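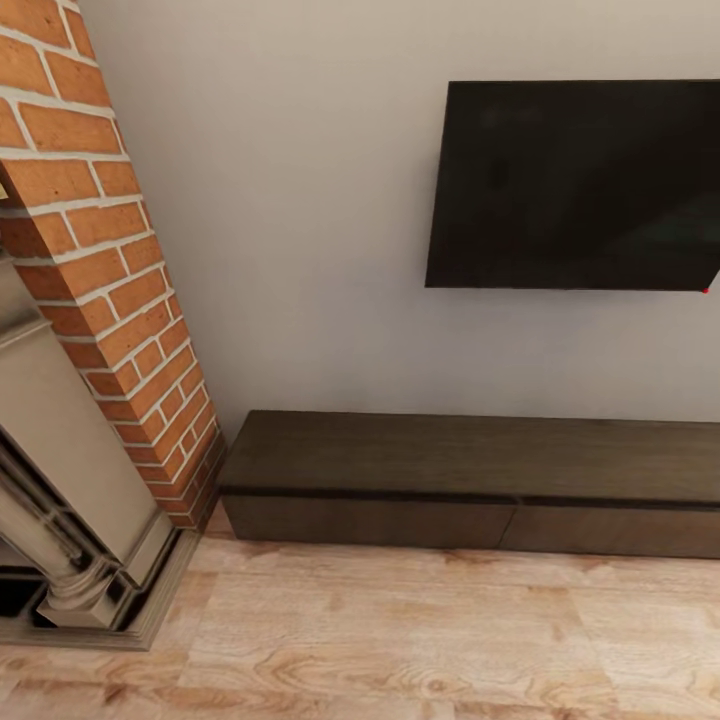 How often should an open fireplace and its chimney be inspected?

At least once a year for a fireplace in regular use, before the heating season begins, and again after any chimney fire, roof work or change of fuel. A fireplace out of use for more than one winter should be inspected before it is lit.

FIREPLACE AND CHIMNEY BREAST INSPECTION CHECKLIST WITH COMMENTS
Property: Plirkell, ground floor front room
Inspected by: Vivek Kushwaha
Checked by: Yuk-lan Huang
Month of inspection: November

Codes: S = satisfactory. M = monitor. R = repair before use. N = not inspected.

SECTION 1. BEFORE STARTING

1.1 Grate cold, ash removed to lidded metal container. S
1.2 Floor sheeted, furniture moved clear. S
1.3 Previous report available. S
Comment: Report by Wen-hsiung Chiang held with the house papers. Two items carried forward, see 3.4 and 5.2.
1.4 Carbon monoxide alarm fitted in the room and within its replacement date. R
Comment: Alarm responds to the test button but the date on the rear label has passed. Replace. Position is acceptable.

SECTION 2. HEARTH

2.1 Constructional hearth sound, no through cracks. S
2.2 Superimposed hearth level and fully bedded. M
Comment: Hollow sound when tapped at the right-hand front corner. No movement under foot. Lift and rebed when other work is next done.
2.3 Projection in front of the opening adequate. S
2.4 Joint between hearth and floor covering closed. S
2.5 No combustible material on or over the hearth. M
Comment: Rug was lying over the front edge on arrival. Occupier told to keep it back.

SECTION 3. OPENING AND FIREBACK

3.1 Fireback free of cracks that pass right through. S
Comment: Hairline crazing on the lower half. Normal wear.
3.2 Joint between fireback and surround packed with rope seal. R
Comment: Rope missing on the left side for most of its height. Gap admits smoke behind the surround. Rake out, repack with heat-resistant rope and point with fire cement.
3.3 Throat formed correctly and clear of debris. S
3.4 Lintel sound, no rust staining or dropped bricks. M
Comment: Carried forward. Chiang recorded slight rust staining at the left bearing. Staining has not spread beyond his pencil line. Check again next year.
3.5 Grate intact, bars not burnt through. S

SECTION 4. SURROUND

4.1 Fixing lugs tight, surround does not move under hand pressure. S
4.2 Gap between back of surround and wall sealed. M
Comment: Filler has shrunk along the top. Cosmetic for now. Use a flexible filler suited to warm surfaces; ordinary decorator's filler will open again.
4.3 Timber parts clear of the opening by the distance given in the local rules. N
Comment: No timber in this surround. The shelf is cast in one with the legs.
4.4 No scorching or discoloration above the opening. S

Where a surround has been painted, note it here. Some older paints contain lead and must not be dry sanded. Not applicable at this address.

SECTION 5. BRICKWORK OF THE BREAST

5.1 Bricks sound, faces not blown. S
5.2 Mortar joints full and firm. R
Comment: Carried forward and now worse. Joints at skirting level on the return can be raked out with a key to a depth of 7 mm. Previous repair was in hard cement mortar, which has come away from the softer mortar behind it. Rake out and repoint in lime. Szu-yu Tsai to price.
5.3 No damp staining or white salts. M
Comment: Light salts near the ceiling. Brush off dry. Do not wash. If they return within the year, suspect the flashing, item 6.5.
5.4 No smoke staining at joints. S
5.5 No fixings driven into the flue. S

SECTION 6. FLUE AND STACK

6.1 Swept, certificate issued. S
6.2 Flue clear, confirmed by passing the brush out of the pot. S
6.3 Smoke test with terminal closed. R
Comment: First test gave slight leakage into the room at the left of the fireback, consistent with 3.2. None found in the bedroom above or in the roof space. Retest once 3.2 is complete.
6.4 Pot, flaunching and cowl. S
Comment: Viewed from the ground with binoculars. Stakine cowl upright, mesh clear.
6.5 Flashing. N
Comment: Rear flashing cannot be viewed from the ground. Requires roof access.
6.6 Draw test with doors and windows closed. S
Comment: Smoke pellet drew steadily after a short warming of the flue. Result does not override 6.3.

SECTION 7. AIR SUPPLY AND FUEL

7.1 Permanent air vent present, open and clean. R
Comment: Vent had been stuffed with newspaper. Removed. Grille needs cleaning and one screw is missing.
7.2 No extractor fan able to draw smoke into the room. S
7.3 Fuel dry and stored off the floor. M
Comment: Log store is open on the weather side.

RESULT

Not to be used until 1.4, 3.2, 5.2, 6.3 and 7.1 are closed. Warning label fixed to the grate. Written notice left with Yen-ting Tam.

Related items
Stove and liner checklist
Repointing soft brick in lime: materials and method
Reading salts and stains on internal walls
Plodum sweeping record, blank form
Carbon monoxide alarms: where to place them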